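Chapter 7

Planning and Paying for a Small Automation Cell

What you will be able to do after this chapter
Write a one-page statement of need for a piece of equipment.
Separate the purchase price from the cost of ownership.
Read a supplier quote and list what it leaves out.
Set up a budget sheet with a line for spares, fixtures and labor.

Key terms: statement of need, end effector, fixture, cost of ownership, commissioning, contingency, consumable

7.1 The Request at Bakoscombe

Trinidad Dumlao runs the finishing department at Bakoscombe, a contract laundry and garment packer. On 4/5/21 she sent her manager, Benjie Manalo, a request of four sentences. She wanted money for a pair of robot arms that could spread and fold garments ahead of packing. The request gave the price of the arms and nothing else.

Manalo sent it back. He had no objection to the idea. He wanted to know where the arms would stand, what they would be bolted to, who would be trained on them, and what would happen on the day one of them stopped. Dumlao did not have the answers yet, and it took her the better part of two weeks to get them. The second version of her request ran to six pages and asked for more money than the first. It was approved for a bench trial.

We will follow the Bakoscombe case through this chapter and again in Chapter 8, where the trial is costed against hand folding.

7.2 Start With the Task

Buyers often begin with a catalog. They see a machine, like it, and then look for work it can do. The order should be reversed. Write down the task first, in words a new employee would understand. Name the item being handled, its largest and smallest size, how it arrives, how it must leave, and how many pass through in a shift.

Soft goods need extra care at this stage. A metal bracket has the same shape every time it is picked up. A shirt does not. Creases, hems and thickness all affect where a gripper can take hold, and the statement of need should say which garments are included and which are left for hand work. Dumlao's first draft said "garments." Her second said "light woven garments, one at a time, laid on a flat surface." The second wording can be quoted against. The first cannot. 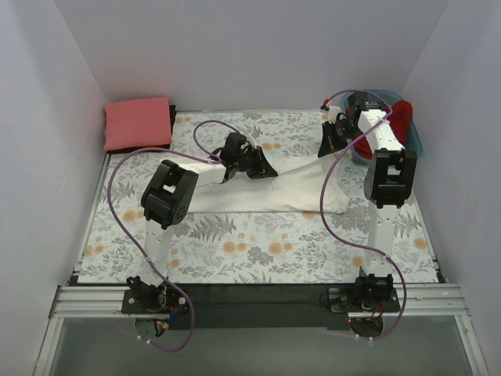

Figure 7.1 Two rail-mounted arms at work over a white cloth garment. The mat, the walls and the bin are also items to be priced.

Look again at Figure 7.1 with a budget in mind. The arms are the obvious purchase, but they stand on base plates, and the base plates are fixed to an aluminum extrusion rail. Each arm ends in a gripper. Cables run along the links and hang in loops below the rail, so cable length and routing have to be planned as well. The work surface is covered with a mat, and there are walls on three sides. Every one of these has a price, a delivery time and someone who must install it.

7.3 Purchase Price and Cost of Ownership

The purchase price is what appears on the invoice. The cost of ownership is everything you pay from the day the equipment is ordered until the day it is removed. For a small cell, the second figure can be more than twice the first.

Bakoscombe received quotes from two suppliers, Bradach and Gultimico. Bradach quoted the arms, rail and grippers as a set. Gultimico quoted the arms alone at a lower price and listed the rest as options. On the summary page Gultimico looked cheaper. Once Dumlao had added the options she needed, the gap was $281, and Gultimico was the higher of the two.

She then added the lines that neither supplier had quoted:

Spare gripper fingers and cables: $1481
Setup and training labor: 36 hours
Work surface and enclosure: built in house, materials only
Contingency: ten percent of the total

The labor line is the one most often left out, on the grounds that the people are already on the payroll. They are, but while they are setting up a cell they are not doing their usual jobs. Charge the hours at the normal shop rate.

7.4 Timing

Money is only part of the plan. Sison, the firm that maintains Bakoscombe's presses, closes its order book for service contracts each February. A cell bought after that date would run without outside cover until the next year - a risk Manalo accepted for a bench trial but would not have accepted for production. Ask about dates like this before signing, and put them in the request.

Check Your Plan

Before going on to Section 7.5, take a piece of equipment you know and write its statement of need in no more than 150 words. Then list every item it is mounted on, connected to or surrounded by. Keep the list. You will price it in the next section.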